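Jukden 소식지 9월호

식초로 만드는 음료, 가을 메뉴 이야기

안녕하세요. Jukden의 음료를 담당하는 사람입니다. 지난 호에서는 여름에 남은 자두를 어떻게 썼는지에 대해 짧게 썼습니다. 그 글을 읽고 몇 분이 가게에 오셔서 같은 것을 물어보셨습니다. 식초가 들어간 음료를 왜 마시는가, 그리고 집에서도 만들 수 있는가 하는 질문이었습니다. 저는 카운터에서 길게 대답하지 못했습니다. 저녁 시간에는 주문이 많고, 제 한국어는 급할 때 더 느려집니다. 그래서 이번 호에 천천히 적습니다.

영어로는 이런 음료를 슈럽이라고 부릅니다. 과일과 설탕과 식초를 섞어서 진한 액을 만들고, 마실 때 탄산수를 부어서 묽게 합니다. 냉장고가 없던 때에 과일을 오래 두려고 만든 것이라고 저는 배웠습니다. 한국에 와서 처음 매실청을 마셨을 때 저는 이것이 슈럽의 친척이라고 생각했습니다. 청에는 식초가 들어가지 않지만, 과일을 설탕에 두고 기다리는 부분이 같습니다. 시장에서 감식초를 본 날에는 두 병을 사서 버스에 탔는데, 한 병의 뚜껑이 잘 닫혀 있지 않았습니다. 그 가방에서는 아직도 감식초 냄새가 납니다.

저희 가게는 술도 팝니다. 하지만 술을 마시지 않는 손님이 해마다 더 많이 오십니다. 운전을 하셔야 하는 분도 있고, 약을 드시는 분도 있고, 그냥 그날 마시고 싶지 않은 분도 있습니다. 예전에 저희가 그런 손님께 드릴 수 있었던 것은 콜라와 오렌지 주스와 물이었습니다. 친구가 앞에서 천천히 와인을 마시는 동안 오렌지 주스를 두 시간 마시는 것은 쉽지 않은 일입니다. 주스는 달아서 빨리 배가 부르고, 얼음이 녹으면 맛이 약해집니다. 식초 음료는 신맛이 있어서 한 모금씩 마시게 됩니다. 음식과도 잘 맞습니다. 특히 기름이 있는 음식과 먹을 때 저는 이것을 권합니다.

가을 메뉴에는 음료가 네 가지 있습니다.

배와 생강. 배를 강판에 갈지 않고 얇게 썰어서 씁니다. 갈면 액이 탁해지고 거르는 데 오래 걸립니다. 생강은 껍질째 씻어서 넣습니다. 사과식초를 씁니다. 작년 메뉴에 있던 것과 이름은 같지만 설탕을 줄였습니다. 작년 것이 더 좋았다고 말씀하시는 손님도 계셔서, 원하시면 시럽을 따로 드립니다.

포도와 로즈메리. 껍질이 검은 포도를 손으로 으깹니다. 씨가 부서지면 떫은맛이 나기 때문에 믹서는 쓰지 않습니다. 로즈메리는 하룻밤만 두고 건집니다. 처음 만들 때 저는 로즈메리를 끝까지 두었고, 그 병에서는 화장품 맛이 났습니다. 직원들이 예의 바르게 한 잔씩 마셔 주었습니다.

볶은 보리와 무화과. 네 가지 중에서 색이 가장 진하고, 맥주를 좋아하시는 분께 드리고 싶은 음료입니다. 보리를 기름 없이 볶아서 물에 우린 다음 무화과 액과 합칩니다. 거품은 맥주처럼 오래 남지 않습니다. 저는 이것을 고치려고 여러 번 해 보았는데 아직 방법을 모릅니다. 아시는 분은 가르쳐 주십시오.

홍차와 사과. Bunnag의 찻잎을 씁니다. Bunnag은 저희 가게에서 걸어갈 수 있는 곳에 있는 작은 찻집이고, 저희가 문을 열었을 때부터 차를 받고 있습니다. 이 음료에 쓰는 홍차는 향이 강하지 않고 끝에 조금 나무 같은 맛이 있습니다. 물은 90도로 맞춥니다. 펄펄 끓는 물을 부으면 식초와 만났을 때 떫은맛이 앞에 나옵니다. 우린 차를 완전히 식힌 후에 사과 액을 넣습니다. 따뜻할 때 섞으면 식초 냄새가 먼저 올라와서 처음 드시는 분은 놀라십니다.

과일은 대부분 Nivatden 농장에서 옵니다. 올해는 여름에 비가 많아서 배의 당도가 낮다고 농장에서 미리 연락을 주었습니다. 그냥 먹는 배로는 조금 아쉬울 수 있지만, 저희에게는 큰 문제가 아닙니다. 설탕의 양을 저희가 정하기 때문입니다. 모양이 고르지 않은 것도 같이 받습니다. 무화과는 상하기 쉬워서 받은 날에 모두 손질합니다. 그런 날은 저녁까지 손가락이 가렵습니다. 무화과의 하얀 즙이 피부에 닿으면 그렇게 되는 사람이 있다고 합니다. 장갑을 끼면 되는데 저는 자꾸 잊어버립니다.

집에서 만드는 방법

가게에서 쓰는 방법을 그대로 적으면 양이 너무 많습니다. 집에서 하기 쉽게 비율로 적겠습니다. 과일과 설탕과 식초를 같은 무게로 준비합니다. 이것이 기본이고, 과일이 달면 설탕을 줄이셔도 됩니다.

과일을 씻고 물기를 닦습니다. 썰거나 으깨서 유리병에 담고 설탕을 넣어 잘 섞습니다. 뚜껑을 닫고 냉장고에 넣습니다. 4일 동안 두고, 하루에 한 번 꺼내서 병을 흔들어 줍니다. 바닥에 설탕이 남아 있으면 긴 숟가락으로 저어 주십시오. 그다음 체에 거릅니다. 이때 과일을 세게 누르지 마십시오. 액이 조금 더 나오지만 맑지 않게 됩니다. 거른 액에 식초를 붓고 다시 냉장고에 둡니다. 바로 마실 수도 있는데, 며칠 더 기다리면 식초의 날카로운 맛이 부드러워집니다.

마실 때는 얼음을 넣은 잔에 액을 조금 붓고 탄산수로 채웁니다. 처음에는 액을 적게 넣고 맛을 보면서 더하는 것이 좋습니다. 반대로 하면 잔이 점점 커져야 합니다.

거르고 남은 과일은 버리지 마십시오. 배는 돼지고기를 재울 때 쓰면 좋고, 포도는 요구르트에 올려서 드실 수 있습니다. 저희 주방에서는 무화과 남은 것을 잼처럼 졸여서 치즈 접시에 냅니다.

식초는 무엇을 사야 하느냐고 많이 물어보십니다. 저는 사과식초나 쌀식초로 시작하시라고 말씀드립니다. 양조식초라고 쓰여 있는 것이 좋습니다. 아주 싼 식초는 신맛이 한 번에 오고 바로 끝나서 음료로는 재미가 적습니다. 그러나 너무 비싼 것을 사실 필요도 없습니다. 발사믹은 색이 진해서 다른 과일의 색을 덮습니다. 딸기와는 예외로 잘 맞습니다만 지금은 딸기 철이 아닙니다.

주의할 점도 적습니다. 식초는 위가 약한 분께 부담이 될 수 있습니다. 빈속에 드시지 말고 충분히 묽게 해서 드십시오. 몸에 어떤 효과가 있느냐는 질문도 받는데, 저는 의사가 아니어서 대답할 수 없습니다. 저희 메뉴판에도 그런 말은 쓰지 않습니다. 맛이 있어서 파는 음료입니다. 그리고 병에서 이상한 냄새가 나거나 곰팡이가 보이면 아까워도 모두 버리셔야 합니다.

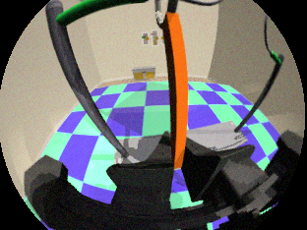 보라색과 연한 민트색 체크무늬 바닥, 컴퓨터 그래픽

병에 담은 제품에 대해서

지난가을에 배와 생강 액을 병에 담아서 팔았습니다. 모두 1037병이 나갔습니다. 저희 같은 작은 가게에는 많은 숫자이고, 솔직히 말씀드리면 라벨을 손으로 붙이는 일이 가장 힘들었습니다. 조금 비뚤어진 라벨을 받으신 분께는 늦었지만 사과드립니다. 올해는 병에 담는 일을 Dronent에 맡깁니다. Dronent는 시럽과 소스를 병에 담아 주는 작업장입니다. 액은 계속 저희 주방에서 만들고, 거르는 일과 담는 일과 라벨을 그곳에서 합니다. 시험으로 담은 것을 마셔 보았는데 가게에서 드리는 것보다 조금 더 맑고, 생강의 매운맛은 조금 약합니다. 그래서 본 생산에서는 생강을 늘리기로 했습니다.

병의 모양도 바뀝니다. 작년의 병은 목이 길어서 냉장고 문에 들어가지 않는다는 말씀을 많이 들었습니다. 새 병은 키가 낮고 입구가 넓습니다. 작년 병을 가게로 가져오시면 저희가 씻어서 꽃병으로 쓰거나 기름을 담는 데 쓰겠습니다. 이미 테이블마다 하나씩 있습니다. 더 주셔도 놓을 곳은 찾아보겠습니다.

올해 병으로 나오는 것은 배와 생강, 그리고 홍차와 사과입니다. 포도와 로즈메리는 병에 오래 두면 색이 갈색으로 변해서 가게에서만 드립니다. 보리와 무화과는 아직 제가 만족하지 못해서 다음으로 미루었습니다. 가격은 병을 받은 후에 정하고 다음 호에 알려 드리겠습니다. 예약은 카운터에서 받습니다. 전화로 하셔도 되지만 저녁에는 저희가 전화를 잘 받지 못합니다. 오후 3시 전에 걸어 주시면 좋겠습니다.

작은 부탁

새 메뉴를 드신 후에 의견을 남겨 주십시오. 계산대 옆에 종이와 연필이 있습니다. 너무 시다, 너무 달다, 이 두 가지만 적어 주셔도 도움이 됩니다. 작년에 어떤 분이 “할머니 댁 장독대 옆에서 마시는 맛”이라고 적어 주셨습니다. 저는 그것이 칭찬인지 몰라서 직원에게 물어보았고, 직원도 잘 모르겠다고 했습니다. 그 종이는 지금도 주방 냉장고에 붙어 있습니다. 혹시 쓰신 분이 이 글을 읽으시면, 다음에 오실 때 어느 쪽인지 말씀해 주십시오.

한국어로 이상한 문장이 있으면 그것도 적어 주셔도 됩니다. 지난 호에서는 “자두를 설득한다”고 썼는데, “자두를 설탕에 절인다”가 맞는 말이었습니다.

다음 호에는 겨울에 따뜻하게 마시는 방법과 유자에 대해서 쓰려고 합니다.

Jukden 음료 담당 드림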